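Help Center > Laundry & Linens > Microfiber Towels

Microfiber Towels: Questions We Get, and What We Think of the Usual Answers 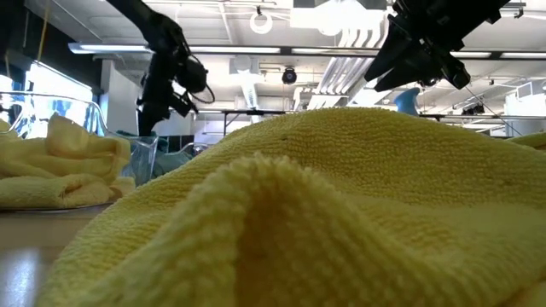 Yellow microfiber towels, one out on the table and one folded in a clear bin.

Do microfiber towels really need their own wash?

Mostly, yes, and I say that as someone who distrusts almost every special rule printed on a care tag. The small loops that make the cloth useful will grab lint from anything fluffier than they are. Put a microfiber towel in with a cotton bath mat once and you'll spend an evening picking at it. Other microfiber is fine company. So is a smooth polyester shirt, whatever the tag says.

Can I use fabric softener if I only use a little?

We'd skip it. The bottle will tell you the towels come out fluffier, and they may feel that way, but softener leaves a coating and a coated towel pushes water around the counter. The same goes for dryer sheets. If you've already done it, run the towels through two washes with a small amount of plain detergent and see how they do on a spill. A third wash is rarely worth the water.

What about vinegar?

People are very attached to vinegar. A splash in the rinse may help with old detergent buildup. It won't bring back a towel whose loops have melted or matted flat, and we have yet to see it do anything for a towel that was already clean. Don't mix it with bleach, ever.

How hot is too hot?

Warm water and low dryer heat. High heat is what ruins these, and the damage doesn't wash out. If a towel feels a bit scratchy when you drag it across the back of your hand, it has probably been cooked at some point. Move it to the garage pile.

There are specks on my towel after washing. Is it still dirty?

Could be lint, could be grit, could be something off the table you put it down on. Pale yellow shows everything, which I count as a point in its favor even though it annoys people. Shake the towel outdoors, then run your fingers over whatever is left. Lint lifts off. Anything hard should come out before the towel goes near a car, a glass cooktop or a pair of glasses, and if you can't get it out, use that towel on floors.

A stain is a different matter. A stained towel can be perfectly clean. We don't throw them out for looking bad.

Is there a correct way to fold them?

No. We've had long letters about this. Thirds, quarters, rolls, the little upright packets that stand in a drawer like file folders – the towel doesn't care. A loose fold into a few layers takes a couple of seconds and leaves you something you can grab with one hand. Tight rolling looks nice for a day, and then someone pulls one from the bottom.

The one thing worth doing is folding instead of leaving the towel in a heap, and even that is about space more than the health of the cloth. A big towel left bunched up takes over a table. Folded, it goes in a bin with room for its neighbors.

I can't get a large towel flat enough to fold. What am I doing wrong?

Probably starting in the middle. Find one corner, hold it, and run your other hand along the edge until you reach the next. Lift both, give it one good shake, and lay it down. If you try to smooth a heap from the top you just push the ridges somewhere else. Thick towels will never lie as flat as a bedsheet and there's no prize for trying.

Are clear bins better than baskets?

I wanted to say no, as clear bins are sold with a great deal of nonsense about calm and order. But I've come around on them for towels. You can see the color through the side, so you know what's in there without tipping it out, and smooth plastic doesn't snag the loops the way rough wicker does. They also wipe clean.

What they don't do is breathe much, so a damp towel in a lidded bin will smell by morning. Leave the lid off, or don't buy the lid. If a towel hangs over the rim a little, let it.

We tried the Cleltent tub and the cheaper Bakhtiari one side by side for our March linen closet piece. The Cleltent tub has a nicer rim. I couldn't find any other reason to pay more.

Should I sort towels by color?

By job, and then color if it helps you remember the job. Yellow for kitchen counters and teal for the bathroom works in our house because we only had to learn two things. A reader in Clakley, Reginald Ferreira, wrote to say he runs a seven-color system with a chart inside the closet door. He says it works. He also says he's the only person in the house who follows it, and I think that tells you where the limit is.

New towels should be washed with their own color the first time or two. Dark ones can bleed.

How many should I own?

Fewer than the multipacks suggest. A warehouse pack of 50 is a good price per towel and a poor use of a closet unless you detail cars. Count how many you use between washes, add a few, and stop there.

The label says "good for 3000 washes." Is that true?

I don't know, and I doubt the person who wrote the label does either. Washed once a week, that's more than half a century. Nobody's towel is going to settle the question. Go by feel: when it stops picking up water or starts leaving fuzz on the glass, it's done.

Do they shed plastic in the wash?

Yes, synthetic cloth sheds small fibers, and I'd be wary of any towel advertised as if it didn't. Full loads, cooler water and shorter cycles should cut it down. So should not washing a towel that has only wiped up a glass of water. Filters for the machine are sold too. We have one from Stivham on test, and it does catch a gray sludge, but I can't tell you what share of the fibers that is, so I'm not recommending it yet.

Can I iron one?

Please don't. I'm not sure what you'd gain, and a hot iron can melt the pile.

My question isn't on this page.

Write to the linens desk and mention item 2914 so it reaches the right inbox. Tell us what the towel is made of, how you've been washing it, and what you dry it on. We do read them, though replies can be slow, and we won't answer any more questions about folding into thirds.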